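Tabletop arm, build gallery

Skesau is a small arm I have been building in the back half of a shared workshop since May. It has a shoulder, an elbow, a wrist and a simple two-finger hand, and it is meant to clear small things off a table and drop them in a bowl. The mechanical side is mine. Ekow Mahama wrote the motor control and Adwoa Amoah does the simulation, which we run on her machine before anything gets tried on the bench.

I have kept this page short on purpose. The full parts list and the wiring notes are in the project folder at the workshop, and anyone with a key can read them. If you want a copy, ask me or Kojo Atinga.

Why simulate at all? The first version of the arm swung its elbow into the bench vise and stripped a gear. That cost me 3 weeks waiting for a replacement. Adwoa offered to set up a room on the computer with a table in it and let the arm make its mistakes there. We call that room Gbeho. She filled it with furniture from a free model library and did not spend much time matching the colors to anything. It loads quickly and the table is a reasonable stand-in for the bench.

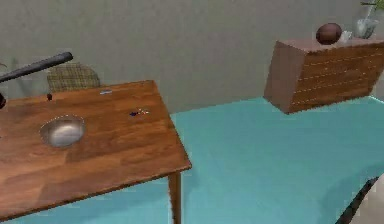
Gbeho, bowl test. The arm comes in over the back of the table at upper left, with the metal bowl and the small items on the wood.

The items are put in new positions at the start of each run. Flat, thin things are the hardest for the hand. The fingers are squared off at the tips and tend to push a thin item along the table. I have since filed a bevel on the real fingers, and Adwoa changed the model to match.

We did 900 runs of the bowl test over one long stretch, mostly overnight. Most of the failures were at the back edge of the table, where the arm has to fold up close to its own base. Ekow added a rule that makes the wrist turn before the elbow bends. That took care of the worst of it. A few positions near the corners are still out of reach and I have decided to live with that.

The bowl gave us a different problem. In the simulation its rim was solid but the hand did not know how high it was, so items were let go too early and landed outside. The release height is now a setting in the control file. On the bench I measure the bowl and type the number in.

Work still to do:

Replace the shoulder bearing. There is play in it and it gets worse when the arm is stretched out.

Shorten the cable run. At the moment it is 13 feet and most of that is coiled under the bench.

Fit a second stop switch on the door side, so it can be reached without leaning over the arm.

Move the control board into a proper case. It has been screwed to a scrap of pine since the start.

Delali Asamoah has asked for the drawings so she can build one for her own garage. They will go in the project folder when the shoulder is finished. The simulation files are there already, and Adwoa's notes on loading them are in the same place.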